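Recovering a stained pen cup or desk tumbler: removing dried ink from plastic, metal and glazed ceramic

Last revised in August. Covers water-based fountain pen ink, gel ink, permanent marker and alcohol-based drafting ink. It does not cover India ink containing shellac, which has its own page.

Before you start

Identify the ink first. Wet a cotton bud with plain water and hold it against the stain for a full minute. If colour transfers to the bud, the ink is water-based and you should not go near a solvent. If nothing transfers, repeat with isopropyl alcohol on an area that will not show. Marker and most drafting inks will move at this point. Gel ink can go either way, depending on the binder.

Identify the material second. Moulded cups usually carry a recycling mark on the base. Code 5 (polypropylene) tolerates alcohol well. Code 6 (polystyrene) tolerates it for short contact only and is destroyed by acetone. Code 7 is a catch-all and tells you very little, so treat it as the most delicate plastic you have. If there is no mark, do the same.

You will need:

Isopropyl alcohol, 70 per cent
Dish soap with no added moisturizer
Baking soda
Cotton buds and a soft cloth
A bottle brush with nylon bristles
Nitrile gloves

Water-based ink

Fill the cup to just above the stain line with lukewarm water and a few drops of dish soap. Leave it for 6 hours. Hot water is no faster and can warp thin-walled cups. Empty, refill with clean water and brush in a circular motion from the base up. Two cycles are normal for blue and black. Reds and purples are slower, and some will leave a faint tint in plastic regardless of what is done to them. 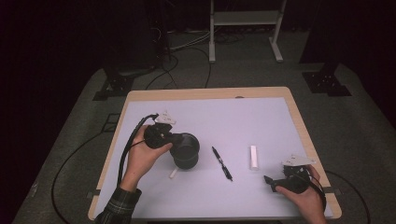

If a tint remains after the second cycle, mix baking soda with water to the consistency of toothpaste, apply it with a cloth and leave it for an hour before rinsing. Do not use the paste on a glossy finish. It is a mild abrasive and will dull the surface in a patch the shape of the original stain.

Marker and drafting ink

Put on gloves and open a window. Dampen the cloth with alcohol — damp, never dripping — and work from the outside of the stain toward the middle. Change to a clean section of cloth with every few strokes, or the dissolved dye will be laid back down. Wash with soap and water within five minutes of finishing.

Painted and rubberized coatings need more care. The Rivitz desk tumbler I used for testing lost its outer coating after two passes with alcohol, although the bare interior was unaffected. Fereshteh Daneshvar wrote in to suggest a plain white eraser for marker on coated surfaces. I tried it on a second tumbler and it lifted most of the mark with no visible change to the coating.

Scratched surfaces

Ink sits in scratches and resists wiping. For uncoated metal or hard plastic, wet-sand with 4,000 grit paper, keeping the surface flooded. Stop when the colour is gone. Glazed ceramic should not be sanded at all. If ink has entered a crack in the glaze, it has reached the clay body and is there for good.

Drying

Stand the cup upside down on a rack overnight. Water trapped under a rolled rim will carry residual dye back down the wall as it dries. If streaks appear, repeat the rinse only.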